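Puniline Opens Its Carpet Library to Renters This August

I've been selling floor coverings for 14 years, and the question I hear most has never been about price. It's "what will this look like in my living room?" So I'm very happy (okay, thrilled) to announce that Puniline is opening a lending library for carpet and rug samples, and you don't have to own your home to use it!

I'm Mamta Chaudhary, and I started Puniline with one rented van and a stack of sample books that weighed more than I did. Back then I'd drive out, hold a little square up against somebody's baseboard, and we'd both squint at it. A square that size tells you almost nothing. You can't put your feet on it, you can't see what the evening light does to it, and the dog has no opinion.

The library has 20 full collections to start with, including the new Widetti loop pile and the softer Cordeiro range that people keep asking me about. Every sample is big enough to stand on in your socks. You pick up to 12, take them home, and bring them back when you've made up your mind — or when you're sick of looking at them. 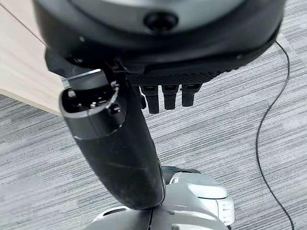
How borrowing works

Come by the Zaltetura Street showroom any time after 9 a.m. and bring a photo ID. We'll take a small deposit, and you get all of it back when the samples come home. Please vacuum them first! If something gets spilled, call us before you try to scrub it out, and we'll talk you through it.

Renters, this part is for you. A lot of leases say no glue and no tack strips, so I've set aside a whole wall of loose-lay rugs and bound carpet that roll right up on moving day. We can bind a remnant to nearly any size, and we'll go over which rug pads are safe on vinyl and which ones can leave marks.

What's on the shelves

There are 2,000 samples in all, sorted by pile height first and color second. My staff argued with me about that one for weeks. I won, but there's a color chart by the door for anybody who shops the other way around.

We're also starting morning drop-in hours for stair runner questions. Bring your measurements (tread depth, riser height and width) and a snapshot of the landing if there's a turn.

Borrowing opens in August. For press visits or sample requests, ask for Mamta at the Puniline front desk.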